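Planning and Budgeting for a Home Tidying Robot
Project report, Hirnholm course in applied automation
Malsha Sultana

4. What we thought we needed

When our team started in May we had a shopping list that was pure wishful thinking. We wanted two arms, a rolling base, a depth camera and a spare of everything! The course gave us a limit of $1,217 for parts and fees, with the arm itself on loan from the Pider lab, so the list got shorter very fast.

What helped most was planning around a real living room. We went through the jobs we wanted the robot to try (picking up keys, lining up remotes, moving a cup from one surface to another) and asked what each one would demand from the gripper. Small, flat things like a phone on a console are much harder than they sound, and that pushed us toward softer fingertips and away from a stronger motor.

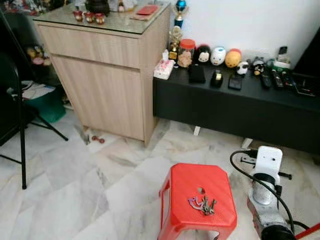

Figure 3. Living room setting with the arm at lower right, keys on the red stool and remote controls on the black console.

Floors mattered for the budget too. Shiny marble tile can reflect a lot of light, so we moved money from the base to a better camera mount and a lamp with a diffuser. I was really happy with this decision, even though it meant a long evening redoing the spreadsheet.

5. Where the money went

Camera mount and lamp: $314
Fingertip set, Perrin: $200
Cables, adapters and clamps: $188
Caveo planning software, student fee: $95
Held back for repairs: $420

The repair money looks large, and two of our teammates argued for spending it on a second camera. We kept it. A single broken joint cover with shipping could eat a big part of it, and the loan agreement makes us pay for damage.

6. Still to buy

We have 8 weeks of testing planned, starting on 4th August. Before then we need longer cable sleeves, because a loose loop near the arm can snag, and a second set of fingertips if Perrin still has the small size. I'd also love to try a wrist light (so cool, and fairly cheap), but it has to come out of the cable line. The quotes are in Appendix B.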